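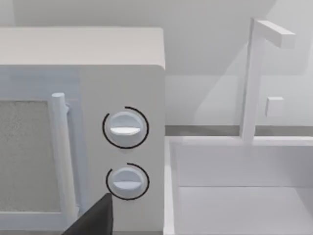
Microwave and sink corner, Stelari kitchen simulation

Workplace Kitchens & Canteens > Equipment and Automation
Thread: Truvov wants robot arms in our break kitchen by November
17 replies, showing the most liked

dishpit_dana
Kitchen porter
We got the slides last month. I work for Truvov at the Draketti office site, 387 meals on a normal day, plus the break kitchens on every floor. The plan is called Min and the supplier is Stelari. They want a pair of arms in each break kitchen to clear dishes, wipe down and run the microwave. So far everything they've shown us is computer-made. Two plain knobs on the microwave, a sink that's whiter than any sink I've ever met, and the tip of the gripper poking up from below. There are 16 of us on the crew. They said no jobs go, "duties will shift." Has anyone been through this for real?

greaseTrap44
Member
"Duties will shift" means you clean the robot.
We had an automatic tray line put in at my old place. It saved the company two people on paper. Then somebody had to stand at the end of it all lunch picking forks out of the belt, and that somebody was me, on the same pay, with no one to talk to.

noonshift
Member
I'll be the unpopular one. Break kitchens are the worst part of the job. You walk up six floors of other people's oatmeal. If an arm can do half of that, I'd let it. My back is shot and I'm not sentimental about bowls.

greaseTrap44
Member
It's the "if" I have a problem with. Where's the oatmeal in those slides? Get it on video in a kitchen that people eat in and I'll take another look.

line_cook_lou
Member
To be fair to the supplier, practicing on a computer first is normal. You wouldn't want it learning on your real plates. My question would be how long between that stage and the one where a person gets moved off the floor. At our place those happened in the wrong order. Hours were cut in the spring and the machine showed up in the fall. 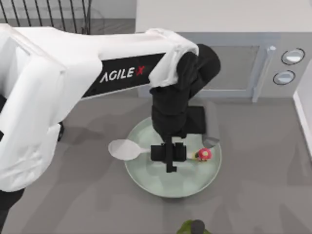
benchmark_bea
Automation tester, moderator
I do acceptance testing for this kind of equipment (not for Stelari) so I'll try to be useful. What you've got there is a simulated arm over a green dish with a white spoon lying across it, and a couple of small odds and ends near the rim. That's a decent practice setup. A spoon handle is thin and it's a fair thing to ask a gripper to deal with. But one picture of a gripper hovering above a spoon tells you where the gripper is and that's all it tells you.

Things I'd ask before November:
Success rate in a real kitchen, with your own dishes, wet.
Who gets called when it stops, and how fast they come.
Whether the call-out time counts as your crew's work time.
What happens when a person reaches into the sink while it's moving.

dishpit_dana
Kitchen porter
Thanks, that's more than the whole meeting gave us. They did give one number, 2734 practice runs. I asked how many worked and the answer was that it's "improving." I asked how many were done in an actual building and they moved to the next slide.

noonshift
Member
OK that's not a great answer.

benchmark_bea
Automation tester, moderator
No it isn't. 2734 tries without a pass count is just a measure of how long the computer was on. Get the pass count in writing, and get them to say what they call a pass. I've seen "touched the object" counted.

vending_vic
Member
You're all being hard on it. People said the same about dishwashers.

greaseTrap44
Member
A dishwasher came with a door and two buttons and it worked the day we plugged it in. I loved that dishwasher.

line_cook_lou
Member
Also the dishwasher didn't need the mugs lined up for it. Dana, ask if staff will have to put dishes down a certain way. If they do, guess who'll be going floor to floor before the arm starts, straightening them.

dishpit_dana
Kitchen porter
Somebody on the crew already asked that. The word they used was "presentation." So yes – I think that's us. Next meeting is at 3 pm with the site manager and I'm bringing Bea's list. Will post what they say about call-outs.

noonshift
Member
Ask about the oatmeal too.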